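Visit report: Ghaffari yarn mill and knitting works

The Ghaffari works opens to outside visitors on two days a year, one in spring and one in October. I went on the October day with Irfan Menon, who buys worsted yarn for a small sock maker and wanted to see how the mill handles twist. My own interest was in finishing, mainly washing and shrinkage. These notes follow the route of the tour, with some gaps where the noise made the guide hard to hear.

Site

The works sits on a sloping lot beside a canal that no longer carries freight. There are two main buildings joined by a covered walk. The upper building holds blending, carding and spinning. The lower one holds knitting, linking, washing and pressing. Raw material goes in at the top and cartons come out at the bottom, and the slope once let carts run downhill by gravity. The rails are still set in the concrete of the covered walk, and visitors are told to watch their feet.

Safety glasses and ear plugs are handed out at the gate. Long scarves have to be left in the office. Photography is allowed in most areas but not in the dye kitchen, where recipes are pinned to the wall.

Blending and carding

Wool arrives scoured, in pressed bales. Bales from different lots are opened and laid in horizontal layers in a bin, then taken out in vertical slices, so that each slice contains a little of every lot. Blending oil and water are sprayed on at this stage. The guide, Azlan Rondonuwu, gave the spray rate but I did not catch it.

There are 2 carding sets. The older one has been re-clothed several times and is kept for dark shades. The newer set runs undyed and pale fiber only, which avoids a full strip-down between colors. Cleaning a card properly takes most of a shift, and it was clear that the order book is arranged to limit how often it has to be done.

Humidity in the carding room is held higher than I expected. Dry fiber picks up static and wraps the rollers. A wall gauge is read by hand every hour and written in a ledger, even though the humidifiers have their own controller.

Spinning

The mill has 400 ring spindles in use, with space on the floor for more. Yarn count is checked by weighing measured lengths from a reel. If the weight drifts beyond tolerance, the change is made at the drafting gears. Irfan asked about twist liveliness in singles yarn. Azlan took a length from a bobbin, held the ends apart, then brought them together so that it doubled back on itself, and the turns were counted. The same yarn was then shown after steaming, with far fewer turns.

Plying is done on a separate frame at the end of the room. Waste from this frame is hard waste and cannot go back to the blending bin without being pulled apart first. It is sold on.

Three trade yarns were on the sample table. Flallora is a two-ply wool for sweaters. Folinura is a cotton and wool blend meant for children's goods. Stisis is a fine singles sold only on cone. Of these, Folinura took up the most discussion. Cotton and wool shrink differently in the wash, and a blend can pucker if the loop length is set for one and not the other. The mill knits a test square from each lot, washes it three times and measures it after each wash. The record sheet on the wall ended at lot 3398.

Knitting

The lower building is quieter than the upper one but not by much. Flat machines knit body panels and sleeves to shape, and a single circular machine makes tube fabric for linings. Panels come off with a few rows of waste yarn in a contrasting color, which protects the live loops until they are linked.

Stripes running lengthwise in the finished garment can be made either by knitting the piece sideways or by carrying colors across the row. The works prefers sideways knitting for wide stripes because there are no floats on the inside to catch fingers. The drawback is that the fabric then stretches differently along the body, and the ribbing has to be picked up and knitted on afterward. On small sizes this adds a noticeable amount of labor. Ribbing at the cuffs is knitted at a tighter setting than the body.

Pale stripes beside blue ones are the usual trouble in washing. Blue that has not been fully rinsed will tint the pale yarn at the boundary. The test here is a damp white cloth pressed against the fabric under a weight overnight.

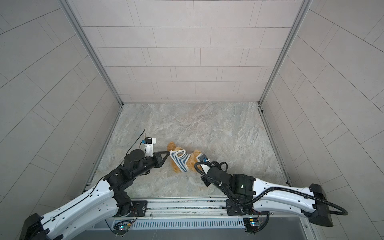
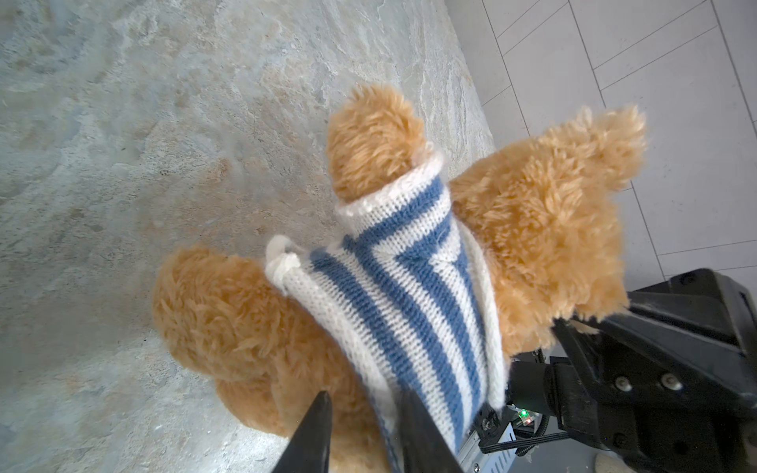 Gray marble-patterned flooring in the first picture; white and blue knitwear on a teddy bear in the second.

Washing and pressing

The wash house has side-paddle machines, which move the water and let the goods follow. Load size is set by weight. The rinse is run until the outflow reads clear against a white tile. Drying is on racks for fine goods and in a tumbler at low heat for the rest.

Pressing is by steam table with vacuum. Garments are laid to a chalked outline, steamed, and left under vacuum to cool before being lifted. The operator told us that lifting too early loses the shape, and that most rejects for size come from this step and not from knitting.

Practical notes

The tour takes just under three hours with a break between buildings. There is no lift on the covered walk. The mill shop takes cards and sells seconds by weight, with faults marked by a loop of red thread. Irfan bought four cones of Stisis and has asked for a twist report on them. I bought a bag of Folinura ends and will wash test squares at home before saying anything about shrinkage.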